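House Rules for a Shared Robot Cell: Rewriting the Bench Procedure for Cable Handling
Student project report, Automation Practice course, Okthorpe
October 2, 2025

1. Why we did this

When our team took over the Sedon cell in June, it came with a procedure. The procedure was 606 lines long and lived in a spreadsheet. It covered what to do in the event of flooding. It did not cover what to do with a cable.

The cell is used for cable handling, so this seemed like a gap.

Our assignment was to "review and improve existing good practice," and we took it to mean that there was some. We read all 606 lines, crossed out the ones that contradicted each other, crossed out the ones about a conveyor that left the building before we enrolled, and were left with 256. Most of those were about who to email. The rules below are what we wrote to replace them. They fit on two sheets of paper, and one of the sheets has a drawing.

2. What counts as a cable task

The old text used "cable," "lead," "line" and "wire" as if they were four different things, with different rules for each. We use "cable" for all of it. A cable task is any job where the gripper closes on a cable, guides one, or works close enough to one to catch it by accident. The third kind is the one people forget to write down, and it makes up most of our incident log.

We split each task into three stages: approach, hold and release. Every stage has a stop condition, written in a full sentence with a verb in it. "Tension" is not a stop condition. "Stop if the cable lifts off the nearest bracket" is.
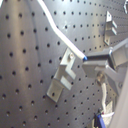
The hold stage took us longest to agree on. Half the team wanted a force limit and nothing else, on the grounds that a number is a number. The other half pointed out that a force limit says nothing about where on the cable you are pulling. A cable held by its jacket and a cable held by its end piece don't fail in the same way, and the second kind of failure tends to be discovered by whoever has the next booking. So the rule asks for both: a limit, and a named grip point. If you can't name the grip point, you aren't ready to run.

We also wrote down which cables the robot may never touch, starting with its own. We would have thought this went without saying. The incident log disagrees, twice.

3. Brackets and fixtures

The bench has a grid of holes, and people love a grid. You can put a bracket anywhere, so people do, and then the next team's saved positions are all wrong by one hole. One hole is the worst possible amount. If a bracket is off by a hand's width, you notice. If it's off by one hole, the arm comes down with full confidence on the wrong piece of metal.

Rules for fixtures, as adopted:

Every bracket position is recorded by row and column, counted from the corner nearest the door. Not the corner nearest you.

A bracket that is on the bench is either screwed down or on its way to the drawer. "It's heavy enough" is not a fastening method.

If you move a bracket, you own every saved program that used it until you have told the people who wrote them. This was the only rule that got an argument, and the argument came from the person who had moved the most brackets.

First run after any fixture change is at reduced speed, with a hand on the stop. Second run too. We tried writing "at least one slow run" and found that everybody reads "at least one" as "one."

4. Start-of-session check

The old check had a box for each item and one big box at the bottom marked "all of the above." You can guess which box had ink in it. Our version has no big box. It asks the operator to write down 3 things by hand: where the fixtures are, where the loose cables run, and what is different from last time. "Nothing" is allowed as an answer to the last one, but you have to write the word out, and people seem to dislike signing it without looking up first.
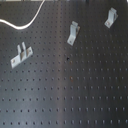
A reader of our draft, Jelis, objected to the handwriting part. The cell already knows its own settings, the comment went, so why make a tired person copy them onto paper at the end of the day? Jelis wanted the check generated by the controller and signed with one tap, and added that a rule people resent is a rule people fake.

We took the last point seriously and the first one less so. The controller knows where the arm is. It has no opinion on where somebody left a bracket. We did drop the controller settings from the sheet and now let the software print those, which cut the check down to a length that even our own team fills in.

5. Trying the rules on someone else

Writing rules for yourself is easy, as you already know what you meant. We handed the two sheets to the team on the Baloch project, who share the cell and owed us a favor, and asked them to run a normal session without asking us anything.

They asked us 2 questions. One was which corner was nearest the door, because the room has two doors. (The corner is now marked with tape.) The other was whether "release" means the moment the gripper opens or the moment the arm is clear. We had been using it both ways in the same paragraph. It now means the arm is clear, and opening is just called opening.

They also ignored the second slow run. We have moved that rule to the top of the page and made the type bigger, which we recognize is what the authors of the spreadsheet probably did with the flooding.

6. Still open

We have no good rule for sessions that get cut short. At present the next operator inherits whatever is on the bench and a note, if there is a note. We drafted a handover rule and couldn't get it below a page.

We also haven't settled who may change the sheets. For now any edit needs a signature from both teams using the cell, and the old version goes in the binder behind the new one. The spreadsheet is still on the shared drive, set to read-only.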